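Como arrumar o armário dos snacks sem perder amigos

Última atualização: outubro

O armário dos snacks é o único móvel da casa que se desarruma de porta fechada. O meu tem 108 centímetros de altura e alberga, segundo a Hanna Sobczak, uma civilização. Foi ela quem me convenceu a escrever isto, depois de abrir a porta e levar com um pacote de bolachas Flustden na testa.

O método demora quase 25 minutos, se ninguém se puser a provar coisas. Reserve uma tarde inteira.

Primeiro passo: esvaziar tudo. Tudo mesmo, incluindo aquela prateleira de cima onde só se chega com uma cadeira e alguma fé. Ponha os pacotes numa superfície clara e lisa. Uma mesa serve, um tabuleiro grande no chão também, e os joelhos que se queixem.

Segundo passo: ler os prazos de validade. Vêm impressos na dobra do pacote, a cinzento sobre prateado, por alguém que não gosta de nós. O que passou do prazo vai fora. O que não tem prazo legível vai para um monte à parte, e esse monte decide-se com luz do dia.

Terceiro passo: separar por estado. De um lado, os pacotes fechados; do outro, os abertos. Os fechados voltam ao armário tal como estão, de pé, com os mais antigos à frente. Os abertos precisam de uma caixa com tampa, e a tampa tem de ser daquela caixa. Experimente antes de encher. 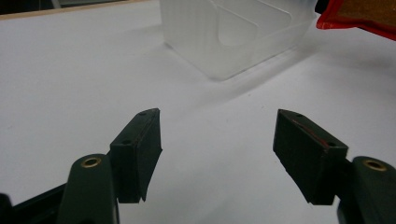
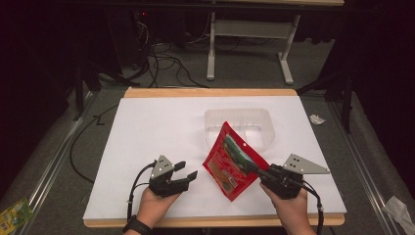

O tampo branco nas duas fotos; na segunda, também o saco vermelho de snacks e a caixa de plástico transparente.

Quarto passo: escolher as caixas. Prefiro as transparentes. As opacas são mais bonitas durante uma semana, depois abrem-se todas à procura dos amendoins. As Allon, quadradas, encaixam bem umas nas outras; as redondas desperdiçam os cantos e rolam quando caem. Se o conteúdo for batata frita, deixe-a no saco, enrole a ponta, prenda com uma mola e meta o conjunto na caixa. Batata frita despejada parte-se, e o que sobra come-se à colher.

Quinto passo: as etiquetas. Fita de papel e caneta, nome e mês de abertura. O Sebastian Buzatu escreve também as calorias e deixou uma caixa marcada «497» e mais nada. Continua cheia.

Na hora de repor, o que se come todos os dias fica à altura dos olhos e o que se come às escondidas fica atrás das lentilhas – toda a gente sabe, mas convém manter as aparências. Deixe uma mão-travessa livre em cada prateleira. Vai ser ocupada na próxima ida às compras, provavelmente por mais bolachas Flustden.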